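Altisetti Neighbors -- Community Help
Home > Food and Gatherings > Potlucks and Group Meals

How do you run a dessert swap for a big group without it turning into chaos?

Posted by grirkska_baker
August 2019
243 views

Hi all! I've somehow become the person in charge of the dessert swap at our neighborhood hall and I am so excited, but also a little lost. The idea is that everybody brings a batch of something sweet, we all lay it out, and then everybody goes home with a mixed box. I went to one years ago at my old apartment building and still think about the lemon bars.

We have 99 people on the mailing list. I don't expect all of them to come, but I have no idea how many will. Things I'm stuck on:

How much should each person bake? Last time people were told "a batch" and one household brought two pans of brownies while another brought a plate of six cookies.

Do people bring their own boxes, or do we supply them?

How do we handle nuts? We have at least one family who can't be near peanuts.

And is it rude to tell people no frosting? Frosted cupcakes take up so much room and they get squashed by everything else.

I'd love to hear from anyone who has done one of these. The hall gives us two hours including setup, so it has to move along. Thank you thank you!

3 replies

Clindis_Kitchen
Helpful: 31

Oh, you are going to have the best time! I've run the swap at the Clindis community rooms every March for a while now and it's my favorite day of the year (yes, I include my birthday in that).

Amounts first. Ask for pieces, never batches. We say two dozen pieces per household, each piece small enough to sit in a cupcake liner. That one sentence in the invitation fixed most of our trouble. People who want to bake more will bake more anyway, and it all goes. Get a yes or no a week ahead and stop taking names after that. From a list your size I'd plan for a third and be happy if it's more.

Each household takes home the same number it brought. Somebody who brings a dozen takes a dozen, and you don't have to play police.

Nuts: a separate table, on the other side of the room, with its own tongs. And a card in front of every plate with the full ingredients, written by the baker at home, not scribbled on arrival when they've forgotten if it was almond extract or vanilla. For your peanut family, I'd call them before you send anything out and ask what would make them comfortable. Ours asked for a completely peanut-free event. We said fine and I can't say anyone missed the peanut butter blossoms very much. (I did, a bit. I make them at home.)

Frosting -- not rude at all! We put "sturdy treats, please" on the invitation with a few ideas under it: shortbread, blondies, biscotti, gingersnaps, rice crispy squares, those little jam thumbprints. Anything you could carry on a bus. Fudge is fine if the room is cool.

For timing, twenty-five minutes to set out, ten for everyone to walk around and look (they will want to take pictures, let them), then go around in groups of eight or so. Draw the order from a hat. After everyone's been around once, open it up for leftovers. Tables wiped by the end of the second hour with time to sit and have coffee.

Do bring parchment squares. Lots. Soft things next to crisp things make everything soft by the next morning, and a bit of parchment between layers helps. Mint things get their own bag or the whole box tastes like toothpaste.

dave_on_matousek_st
Helpful: 2

just buy cookies and put them on a plate, half the people do anyway and you cant tell

Two_Spoons
Helpful: 17

Agree with nearly everything Clindis_Kitchen wrote, especially the bus test! I'd add a little on the containers, as that part got skipped.

We ask people to bring their own box and keep a few spares for those who forget. Clear plastic with a lid is my pick. You can see what's in there without opening it, and it stacks in the fridge. Shoebox size is plenty. For laying out, flat trays with a raised rim beat dinner plates every time, because bars and squares line up in rows and nothing slides off when you carry it across the room. Put a strip of masking tape on the bottom with your last name or you will never see it again. I've lost two good trays that way.

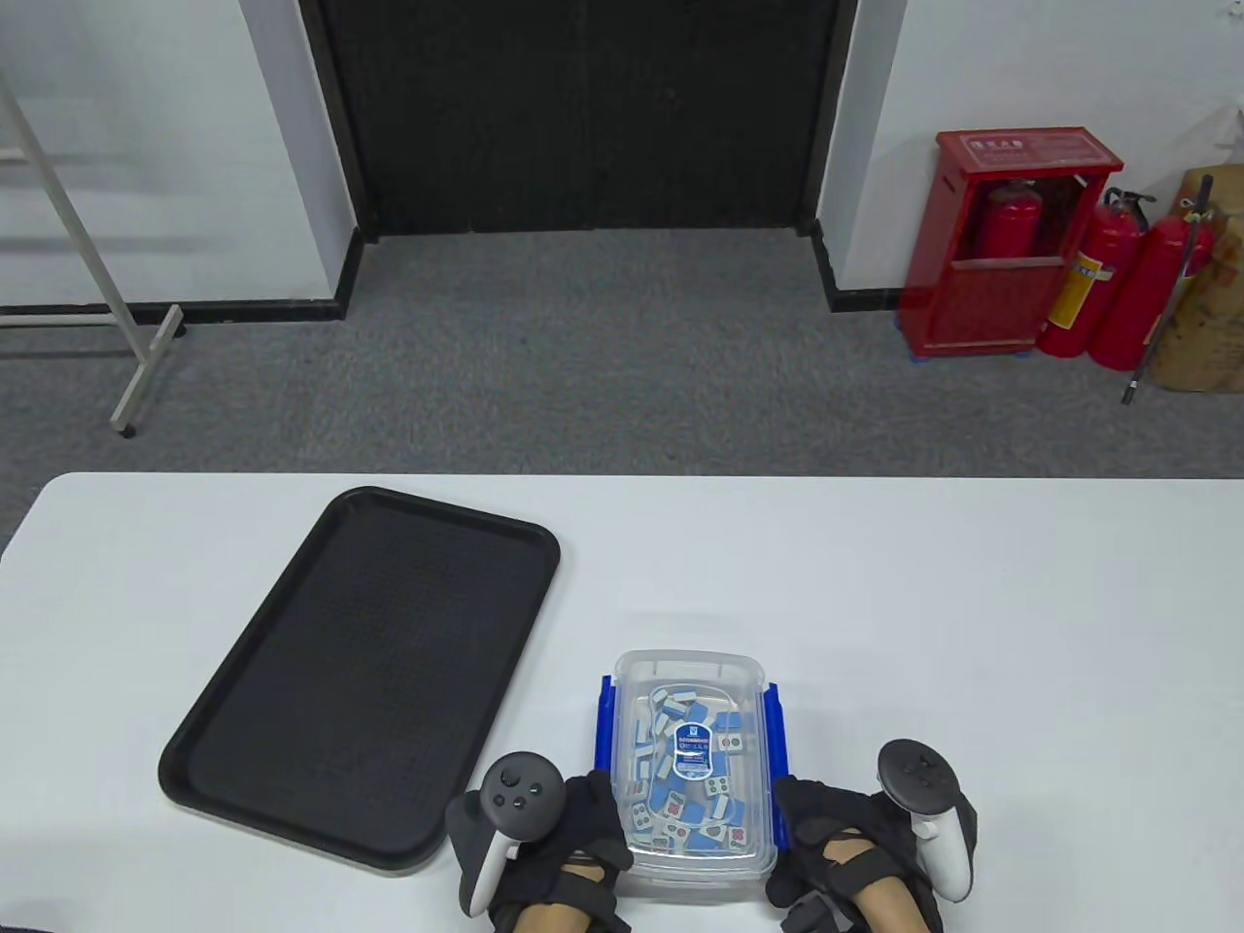
Black serving tray and clear storage container on the white table.

One more thing on freezing: most of what people bring freezes beautifully. Tell them so on the day, otherwise they feel they have to eat it all by Monday. Wrap each kind separately and it keeps for a month or two. Cream cheese brownies freeze surprisingly well. Meringues don't like it at all.

And print the recipes! We ask bakers to email theirs in, and the packet goes out the week after. I've made one of the oatmeal ones more times than I'd like to admit -- it has browned butter and a pinch of cardamom, and I'm happy to post it here if anybody wants it.

Comment from grirkska_baker: Yes please to the oatmeal recipe!! And I'm stealing "sturdy treats, please" word for word.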